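Kandero / Moradi: The Sze-wing Shek Double Bill (Blu-ray)
Limited edition, two discs

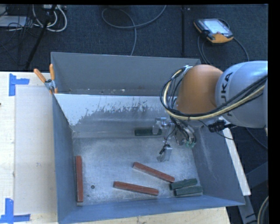 Besholm Film Archive | Home Video Department

Catalog no. 662
Page updated April 14, 2021

We've wanted to put these two films in one box for as long as this department has existed, and it's finally on the shelf. Kandero and Moradi were shot back to back with most of the same cast, and they've hardly ever been shown together. Watch them over one weekend if you can. The second one plays very differently when the first is still fresh in your head!

Kandero is the gangster picture. A debt collector comes home for his mother's birthday, finds his old boss sitting at the table, and spends the rest of the movie trying to get through dinner. That's pretty much the whole plot. Shek holds off on the violence for so long that when it comes (and boy, does it come) you may find you've been gripping the armrest for half an hour. The kitchen sequence is the one everybody talks about, but I'd point you to the ferry crossing just before it, where two men who plainly want to kill each other share a bag of peanuts and talk about school.

Moradi takes the same two leads and drops them into a ghost story. They're brothers this time, running a roadside hotel that gets one guest a year. It's slower, sadder and a good deal stranger, and the middle stretch will lose some people. Stick with it. The last reel has the best use of an elevator I've seen in any movie, and the music, which sounds like a music box being played by somebody in a very bad mood, will follow you around for days.

The restoration

Both films were restored by Femeck from the original camera negatives, with the director looking over the color. If you only know Kandero from the old tape, you're in for a surprise. The night scenes used to be brown soup. Now you can make out who is standing in the doorway, and that changes the ending quite a bit. Moradi had one damaged reel that was filled in from a release print, so there's a short passage after the storm where the grain gets heavier. We left it that way and didn't try to smooth it over.

Sound is the original mono on both, cleaned up lightly. There's still some hiss under the quiet parts of Moradi – we tried a version without it and the rooms sounded dead.

Disc one: Kandero
Feature in high definition
Original mono soundtrack, newly translated English subtitles
Commentary by critic Janaka Seneviratne
Deleted scene: the tailor (no sound survives, subtitled from the script)
Trailer

Disc two: Moradi
Feature in high definition
Original mono soundtrack, newly translated English subtitles
Interview with Sze-wing Shek on both films, recorded in February
Opening titles from the export version
Trailer and stills gallery

In the box
Hard slipcase with reversible sleeves for both cases
52-page booklet with a new essay by Janaka Seneviratne, the director's notes on Moradi, and full credits for both films

Seneviratne's commentary deserves a few extra words. It's chatty and funny, and packed with detail about who came from which studio and why the stunt team had their names left off the poster. There's a long detour about hats that I enjoyed far more than I expected to. Save it for a second viewing, as the twist gets mentioned before the titles are over.

The interview is lovely too. Shek is frank about what didn't work (the dog, mainly) and tells the full story of the hotel set, which was built for a comedy that folded a week before shooting.

Good to know

The discs are region free and will play on any Blu-ray player. There's no DVD version. Subtitles are optional on the features and fixed on the deleted scene. The violence in Kandero is brief but strong, and Moradi has flashing lights in the elevator scene.

Orders are limited to up to 2 sets per customer while the first run lasts. A standard edition with both discs and no slipcase or booklet will follow once these are gone. If your copy arrives with a crushed corner, write to the Home Video Department with your order number and we'll send a new slipcase.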